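## 4. Why people pick leafy wallpaper

I came to this question sideways. My first plan was to study paint, and I had the forms printed and everything, but the folks I talked to in Grotberg kept bringing the conversation back to wallpaper – mostly to whether they could live with a big pattern. So I changed the plan in March and started over with 15 households, all of them picking paper for one room from the same Cloko sample book.

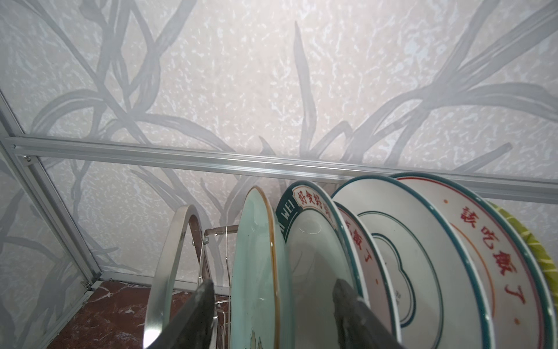
Leaf patterns were the ones people came back to most, and they didn't all mean the same thing by "leafy." A few wanted flowers and berries and the whole garden. Others wanted something closer to the paper in Figure 1, where long gray blades fan upward over a speckled cream and pale pink ground, and I'd put that at the quiet end of my scale even though the leaves are large. Size and loudness got mixed up a lot in the interviews (my fault, partly, as the first version of my form used one box for both). Once I split the box, 13 households rated soft colors ahead of small motifs.

**Figure 1.** Wallpaper with a large gray leaf pattern.

The other thing that kept coming up was matching. Dreßler rolls have a long repeat, so you throw away a fair bit at the top of every strip, and people who had hung them before really did remember it! Four households ruled out big leaves for that reason alone.

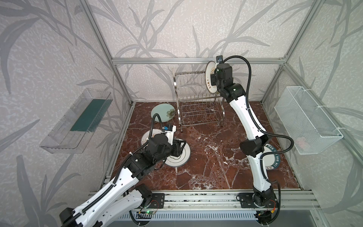 Flirby sells a shorter repeat, and two of those four changed their minds when I showed it to them. I don't want to lean on that too hard, with numbers this small. Still, it makes me think some of what we call taste is plain dread of the pasting table, and I'd ask about past hanging jobs much earlier in the interview next time. I only got to it at question 6, when most people were already reaching for their coats. The answers for the remaining households are in the next section, sorted by room.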